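# About Virnenix

Virnenix is a small firm which supplies glassware and racks to school laboratories. We began in August, in two rooms above a bakery in Okholm, and we are still in the same street, although the rooms are bigger now.

The founder is Safta Furtună. She taught chemistry for many years at the school in Grallham, and she was tired of ordering test tubes from catalogues where the tube and the rack were sold on different pages and did not fit each other. Her first idea was very simple: to try every tube in every rack before selling them together. We still work in this way. At present our list has 519 articles, and each of them was held in the hand by one of us.

Lộc Tiêu is responsible for the racks. He prefers the white plastic ones with pegs in the base, where washed tubes can be put upside down for drying, and with holes of more than one size in the top. A clear glass tube with a round bottom should go down through its hole and stay upright, also when a pupil of twelve years is the person who puts it there.

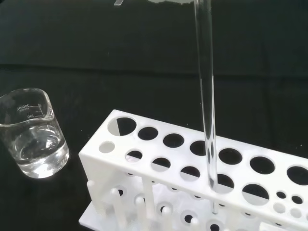 Xuân Kim takes care of the orders and the packing. Last year she sent parcels to 109 schools, most of them with fewer than 300 pupils. We do not ask for a minimum order. If you have broken two tubes, you may buy two tubes.

Babar Magsi visits the schools and helps to arrange the cupboards – this is a free service when you are in Okholm, Grallham or Hollis. In other places we ask only for the train ticket. He also gives a short lesson for new technicians about washing and storing glass, with a printed sheet to keep by the sink.

Our showroom in Hollis is open again from 22nd March. Please ring the bell twice, as the storeroom is at the back. For questions about prices or broken deliveries, kindly write to Xuân.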